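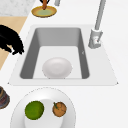

싱크대 안에 놓인 흰색 타원형 접시

배탈은 어디에서 왔을까? 역학조사 이야기

어느 겨울 아침, 히르코프에 있는 한 초등학교에서 결석한 학생이 갑자기 늘었습니다. 전날 밤부터 토하고 설사를 했다는 전화가 교무실로 계속 걸려 왔습니다. 전교생 600명 가운데 67명이 비슷한 증상을 보였습니다. 한두 명이 아프면 그냥 배탈일 수 있습니다. 하지만 같은 학교에서 여러 사람이 같은 때에 같은 증상으로 아프면 이야기가 달라집니다. 이런 일을 '집단 발생'이라고 부릅니다.

집단 발생이 일어나면 보건소에서 조사하는 사람들이 나옵니다. 병이 어디에서 시작되었는지, 어떤 길로 퍼졌는지를 알아내는 일을 '역학조사'라고 합니다. 이 글에서는 히르코프의 학교에서 이루어진 조사를 따라가면서 역학조사가 무엇인지 알아봅니다.

역학조사관은 무슨 일을 하나요?

병원에서 일하는 의사는 아픈 사람 한 명 한 명을 진찰하고 치료합니다. 역학조사관은 아픈 사람들을 한꺼번에 살펴봅니다. 누가 아픈지, 언제부터 아팠는지, 어디에서 지냈는지, 무엇을 먹었는지를 모아서 공통점을 찾습니다.

예를 들어 아픈 학생들이 모두 같은 반이라면 교실에서 병이 퍼졌을 수 있습니다. 여러 반에 흩어져 있는데 모두 급식을 먹었다면 급식을 살펴봐야 합니다. 모두 같은 학교 버스를 탔다면 버스도 조사 대상이 됩니다. 조사관은 처음부터 답을 정해 놓지 않습니다. 먼저 자료를 모으고, 그 자료에 맞는 설명을 하나씩 확인합니다.

'역학'이라는 말은 조금 어렵습니다. 수학이나 물리에서 힘을 다루는 역학과 소리는 같지만 뜻이 다릅니다. 여기에서 '역'은 돌림병을 뜻하는 한자입니다. 그러니까 역학은 병이 사람들 사이에서 어떻게 생기고 퍼지는지 연구하는 학문입니다.

첫 번째로 하는 일: 누가 아픈지 정하기

아픈 사람을 세는 일은 쉬워 보이지만 기준이 필요합니다. 배가 조금 불편했던 학생도 넣어야 할까요? 지난달에 토했던 학생은 어떻게 할까요? 감기에 걸려서 결석한 학생도 있을 것입니다.

그래서 조사관은 '사례 정의'라는 것을 만듭니다. 사례 정의는 누구를 환자로 볼지 적어 놓은 약속입니다. 히르코프의 조사에서는 이렇게 정했습니다. "이번 주에 이 학교에 다닌 학생이나 교직원 가운데, 토했거나 하루에 세 번 이상 설사를 한 사람." 이 약속이 있으면 조사하는 사람이 여러 명이어도 모두 같은 방법으로 환자를 셀 수 있습니다.

기준이 너무 넓으면 다른 이유로 아픈 사람까지 들어옵니다. 반대로 너무 좁으면 진짜 환자를 놓칩니다. 조사 도중에 새로운 사실을 알게 되면 기준을 고치기도 합니다.

두 번째로 하는 일: 시간 살펴보기

조사관은 학생들이 언제부터 아팠는지 물어보고 그래프를 그립니다. 가로줄에는 시간을, 세로줄에는 새로 아프기 시작한 사람의 수를 적습니다. 이 그래프를 '유행곡선'이라고 합니다.

유행곡선의 모양을 보면 병이 퍼진 방법을 짐작할 수 있습니다. 많은 사람이 같은 음식을 먹고 병에 걸렸다면, 환자가 짧은 시간에 확 늘었다가 줄어듭니다. 그래프에 뾰족한 산이 하나 생깁니다. 사람에게서 사람으로 병이 옮겨 갔다면, 처음에는 환자가 조금 나오고 시간이 지나면서 다음 환자들이 나옵니다. 이때는 낮은 언덕이 여러 개 이어지는 모양이 될 수 있습니다.

병을 일으키는 세균이나 바이러스가 몸에 들어온 뒤 증상이 나타날 때까지는 시간이 걸립니다. 이 시간을 '잠복기'라고 합니다. 잠복기는 병마다 다릅니다. 어떤 식중독은 음식을 먹고 몇 시간 만에 증상이 나타나고, 어떤 병은 여러 날이 지나서야 나타납니다. 잠복기를 알면 시간을 거꾸로 계산해서 언제 병에 옮았는지 짐작할 수 있습니다.

히르코프의 학교에서는 환자가 하룻밤 사이에 많이 늘었습니다. 그래프에는 산이 하나 있었고, 이틀 뒤에 작은 언덕이 하나 더 생겼습니다. 처음에는 많은 학생이 한꺼번에 병에 옮고, 그다음에는 아픈 학생에게서 다른 사람에게 병이 옮겨 갔다고 생각할 수 있는 모양입니다.

세 번째로 하는 일: 물어보고 비교하기

이제 무엇을 먹었는지 물어볼 차례입니다. 조사관은 급식 차림표를 들고 질문지를 만듭니다. 밥을 먹었나요? 국을 먹었나요? 과일을 먹었나요? 물은 어디에서 마셨나요?

중요한 점이 하나 있습니다. 아픈 사람에게만 물어보면 안 됩니다. 아프지 않은 사람에게도 똑같이 물어봐야 합니다.

아픈 학생이 모두 밥을 먹었다고 해 봅시다. 그러면 밥이 원인일까요? 아직 알 수 없습니다. 아프지 않은 학생도 거의 다 밥을 먹었을 테니까요. 그런데 아픈 학생 대부분이 과일 샐러드를 먹었고, 아프지 않은 학생 중에는 과일 샐러드를 먹은 사람이 적다면 어떨까요? 이때는 과일 샐러드를 의심할 수 있습니다.

히르코프의 조사에서도 과일 샐러드를 먹은 학생들이 먹지 않은 학생들보다 훨씬 많이 아팠습니다. 물론 비교한 결과만으로 확실하다고 말할 수는 없습니다. 사람의 기억은 틀릴 때가 있습니다. 이틀 전 점심에 무엇을 먹었는지 지금 떠올려 보세요. 반찬까지 모두 기억하기는 쉽지 않을 것입니다. 그래서 조사관은 질문지와 함께 다른 증거도 찾습니다.

네 번째로 하는 일: 실험실에서 확인하기

많은 학교 급식실에서는 그날 만든 음식을 조금씩 따로 담아 얼려 둡니다. 이것을 '보존식'이라고 합니다. 나중에 문제가 생겼을 때 검사하기 위해서입니다. 조사관은 보존식과 물을 실험실로 보냅니다. 조리대와 칼, 도마의 표면은 면봉으로 문질러서 검사합니다. 아픈 사람의 대변도 검사합니다. 조금 쑥스러운 검사이지만, 배탈의 원인을 찾는 데 큰 도움이 됩니다.

이번 조사에서 아픈 학생들의 검체에서는 노로바이러스가 나왔습니다. '검체'는 검사하려고 모은 것을 말합니다. 과일 샐러드 보존식에서도 같은 종류의 노로바이러스가 나왔습니다. 유전자를 비교했더니 둘은 아주 비슷했습니다. 질문지에서 얻은 결과와 실험실에서 얻은 결과가 같은 곳을 가리킨 것입니다.

모든 조사가 이렇게 끝나지는 않습니다. 음식이 남아 있지 않거나, 바이러스의 양이 너무 적어서 검사로 찾지 못할 때도 있습니다. 그럴 때 보고서에는 "원인을 확인하지 못함"이라고 씁니다. 모르는 것을 모른다고 적는 일도 조사의 한 부분입니다.

노로바이러스는 어떤 바이러스인가요?

노로바이러스는 위와 장에 염증을 일으키는 바이러스입니다. 너무 작아서 눈으로는 볼 수 없고, 학교 과학실에 있는 현미경으로도 볼 수 없습니다. 바이러스가 몸에 들어오면 보통 하루나 이틀 안에 증상이 나타납니다. 속이 울렁거리고, 토하고, 설사를 하고, 배가 아픕니다. 열이 나거나 머리가 아픈 사람도 있습니다.

대부분은 하루에서 사흘 정도 지나면 낫습니다. 하지만 아기나 나이가 많은 사람, 다른 병이 있는 사람은 더 힘들 수 있습니다. 토하고 설사를 하면 몸에서 물이 많이 빠져나갑니다. 몸에 물이 모자라는 상태를 '탈수'라고 합니다. 입이 바싹 마르거나, 오줌이 잘 나오지 않거나, 어지러우면 어른에게 바로 말해야 합니다.

노로바이러스는 아주 적은 양으로도 병을 일으킵니다. 추위에도 잘 견딥니다. 그래서 겨울에 많이 생기지만 다른 계절에도 걸릴 수 있습니다. 한 번 걸렸던 사람이 또 걸리기도 합니다. 노로바이러스는 종류가 여러 가지이고, 몸이 바이러스를 기억하는 힘도 평생 이어지지 않습니다.

항생제는 세균을 없애는 약이어서 노로바이러스에는 듣지 않습니다. 아플 때는 쉬면서 물이나 어른이 챙겨 주는 수액 음료를 조금씩 자주 마십니다.

바이러스는 어떤 길로 옮겨 갈까요?

첫째, 음식과 물로 옮겨 갑니다. 바이러스가 묻은 손으로 음식을 만들면 그 음식을 먹는 사람에게 바이러스가 들어갈 수 있습니다. 바이러스가 있는 바다에서 자란 굴이나 조개를 익히지 않고 먹어도 병에 걸릴 수 있습니다.

둘째, 물건으로 옮겨 갑니다. 문손잡이, 수도꼭지, 책상, 장난감에 묻은 바이러스가 손으로 옮겨 오고, 그 손으로 입을 만지거나 간식을 먹으면 몸속으로 들어갑니다.

셋째, 아픈 사람에게서 바로 옮겨 갑니다. 누가 토하면 눈에 보이지 않는 작은 방울이 주변으로 튑니다. 가까이 있던 사람이 이 방울을 마시거나, 방울이 떨어진 곳을 만질 수 있습니다.

히르코프의 과일 샐러드에는 어떻게 바이러스가 들어갔을까요? 조사관들은 급식실에서 과일을 씻고 자르는 순서를 하나하나 확인했습니다. 급식실에서 일한 사람 가운데 증상이 없는데도 몸에 바이러스가 있는 사람이 있었습니다. 자신이 바이러스를 가지고 있다는 사실을 몰랐던 것입니다. 국이나 볶음은 불로 익히지만 과일 샐러드는 익히지 않습니다. 그래서 손에 있던 바이러스가 음식에 그대로 남았을 가능성이 큽니다.

역학조사는 누군가를 혼내려고 하는 일이 아닙니다. 사람들이 혼날까 봐 사실을 숨기면 원인을 찾기가 더 어려워집니다. 조사 보고서에는 아픈 학생이나 급식실 직원의 이름을 쓰지 않습니다.

다른 마을의 조사도 살펴봅시다

배탈이 났다고 해서 늘 급식 때문인 것은 아닙니다. 증상이 비슷해도 원인은 다를 수 있습니다.

부람리에서는 여름 캠프에 다녀온 어린이들이 설사를 했습니다. 때는 7월이었습니다. 처음에는 모두 점심 도시락을 의심했습니다. 그런데 도시락을 먹지 않은 어린이도 아팠습니다. 다시 물어보니 아픈 어린이들은 캠프장 뒤쪽에 있는 지하수를 마셨습니다. 검사를 해 보니 물에서 세균이 나왔습니다. 캠프장에서는 그 수도를 잠그고 물을 끓여서 쓰게 했습니다.

스코나우에서는 합창 대회에 나간 학생들이 아팠습니다. 여러 학교에서 온 학생들이라 먹은 음식이 모두 달랐습니다. 조사관이 강당의 자리 배치도를 받아서 아픈 학생이 앉았던 곳에 색을 칠했더니, 색칠한 자리가 한쪽에 모여 있었습니다. 그쪽 출입구 옆에서 대회 전에 한 학생이 토했고, 급하게 마른걸레로만 닦았다고 합니다. 스코나우의 조사에서는 음식 질문지보다 자리 배치도가 더 쓸모 있었습니다.

조사관이 지도를 그리는 까닭도 여기에 있습니다. 이름만 죽 적어 놓으면 보이지 않던 것이 지도나 배치도에 점을 찍으면 보일 때가 있습니다.

병이 더 퍼지지 않게 하려면

조사가 다 끝날 때까지 기다리지 않고 바로 해야 하는 일도 있습니다. 히르코프의 학교에서는 첫날부터 다음과 같은 일을 했습니다.

급식을 잠시 멈추었습니다.
아픈 학생은 집에서 쉬게 했습니다.
문손잡이와 수도꼭지, 계단 손잡이를 소독했습니다.
화장실마다 비누와 종이 수건을 채웠습니다.
가정에 안내문을 보냈습니다.

노로바이러스에 걸린 사람은 증상이 사라진 뒤에도 이틀은 집에서 쉬는 것이 좋습니다. 몸이 괜찮아졌다고 느껴도 바이러스는 아직 대변으로 나옵니다. 2주가 넘게 나오는 경우도 있으므로 학교에 다시 나온 뒤에도 화장실에 다녀오면 손을 꼭 씻어야 합니다.

손은 비누로 30초 동안 씻습니다. 손바닥만 문지르지 말고 손등, 손가락 사이, 엄지손가락, 손톱 밑도 씻습니다. 그다음 흐르는 물에 헹구고 깨끗한 수건이나 종이 수건으로 닦습니다. 알코올이 들어 있는 손 소독제는 여러 세균과 바이러스에 쓸 수 있지만 노로바이러스에는 효과가 약합니다. 비누와 물이 있으면 손을 씻으세요.

음식은 속까지 익혀 먹고, 과일과 채소는 깨끗한 물에 씻어 먹습니다. 물병이나 숟가락은 친구와 같이 쓰지 않습니다. 배가 아픈 날에는 다른 사람이 먹을 음식을 만들지 않는 것이 좋습니다.

친구가 교실에서 토하면 어떻게 해야 할까요? 가까이 모이지 말고 선생님께 알립니다. 직접 치우지 않습니다. 어른이 장갑과 마스크를 끼고 치운 다음 알맞은 소독약으로 닦아야 합니다. 소독약은 어린이가 만지거나 섞으면 안 됩니다. 창문을 열어 바람이 통하게 하는 것도 어른에게 맡기고, 그동안 다른 곳에서 기다립니다.

조사가 끝난 뒤에는 무엇을 하나요?

새로운 환자가 더 나오지 않으면 조사관은 보고서를 씁니다. 보고서에는 몇 명이 아팠는지, 무엇을 조사했는지, 무엇을 알아냈는지, 앞으로 무엇을 바꾸면 좋은지를 적습니다. 다른 지역의 조사관도 이 보고서를 읽고 비슷한 일이 생겼을 때 참고합니다.

히르코프의 학교 급식실은 보고서를 받은 뒤 익히지 않는 음식을 만드는 순서를 바꾸었습니다. 과일을 자르기 전에 손을 씻고 새 장갑을 끼며, 다른 일을 하다가 돌아오면 장갑을 다시 바꿉니다. 집에 설사를 하는 가족이 있는 직원은 출근하기 전에 미리 알리기로 했습니다.

낱말 풀이

집단 발생: 여러 사람이 같은 곳이나 같은 음식 등으로 이어져 비슷한 때에 같은 병에 걸리는 일.
역학조사: 병이 어디에서 시작되어 어떻게 퍼졌는지 알아내는 조사.
사례 정의: 누구를 환자로 볼지 정한 약속.
유행곡선: 시간에 따라 새로 생긴 환자 수를 나타낸 그래프.
잠복기: 세균이나 바이러스가 몸에 들어온 뒤 증상이 나타날 때까지 걸리는 시간.
보존식: 나중에 검사할 수 있도록 따로 얼려 두는 음식.
검체: 검사하려고 모은 음식, 물, 대변 같은 것.
탈수: 몸에 물이 모자라는 상태.

생각해 보기

어제 아침부터 저녁까지 먹은 것을 모두 적어 보세요. 누구와 먹었는지, 어디에서 먹었는지도 함께 적습니다. 기억나지 않는 것은 빈칸으로 둡니다. 그다음 같이 밥을 먹은 가족에게도 적어 달라고 하고 두 종이를 비교해 보세요. 서로 다르게 적은 음식이 있으면 어느 쪽이 맞는지 확인할 방법을 찾아봅시다.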